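Call for Participants: Founder Cohort on Early Pricing Decisions

Zarnby is recruiting owners of young businesses for a study of how prices are set, tested and revised during the first trading years. Applications are open now. The study begins in October and runs for 4 months.

Background

Most small firms set their first prices before they have reliable cost data. Later changes are often made without a written record, so the owner cannot say which change affected margin and which did not. The study collects those records as the decisions are made. Results will be used to revise the pricing unit in Zarnby's startup workbook, last updated after the Tastico pilot.

Who can apply

We will accept 60 participants. Applicants must meet all of the following conditions:

The business has been registered and trading for at least six months and no more than three years.
The applicant owns a share of the business and has authority to change prices.
The business sells to customers directly, either goods or services. Franchises are excluded.
The business keeps monthly books in any format, including a spreadsheet.

Sole proprietors are eligible. Two owners of the same firm may take part under one application but will be counted as one participant. Firms that took part in the Tastico pilot may not apply again.

What participation involves

Participants complete an opening interview by video call, a short online log every two weeks, and a closing interview. The log asks for current prices on up to ten products or services, any change made since the last entry, and the reason for it. Total time required is roughly 20 hours over the full period.

Participants are assigned to one of two groups. The first receives the pricing worksheets at the start. The second receives them after the closing interview. Assignment is random and cannot be changed on request.

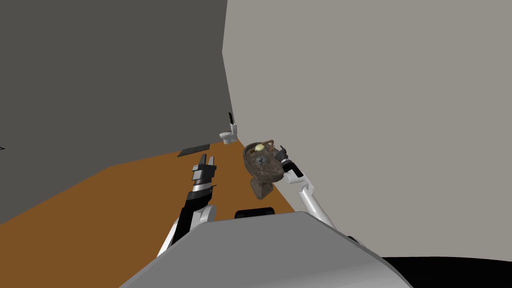

Payment

Each participant who completes both interviews and all log entries receives $1,000, paid by bank transfer within 30 days of the closing interview. Participants who withdraw early are paid $40 for each log entry submitted. Payments may be taxable, and a W-9 is required before the first log entry.

Data handling

Price and cost records are stored under a code number. Business names are kept in a separate file and are not passed to Lalard, which is carrying out the statistical work. Published tables will group firms by sector and size. A participant may withdraw at any time and may ask for submitted records to be deleted, up to the date the closing interview is held.

How to apply

Complete the application form and attach one recent monthly income statement. Customer names should be removed before sending. Incomplete applications are not reviewed.

Applications close August 17, 2024. Applicants will receive a decision by email. Those not selected may ask to be placed on the waiting list for the second cohort, to be run from the Cuautle office.

Questions about eligibility should be addressed to Ataahua Whitelaw, study coordinator, using the contact form. Please put "pricing cohort" in the subject line and include the month in which the business was registered.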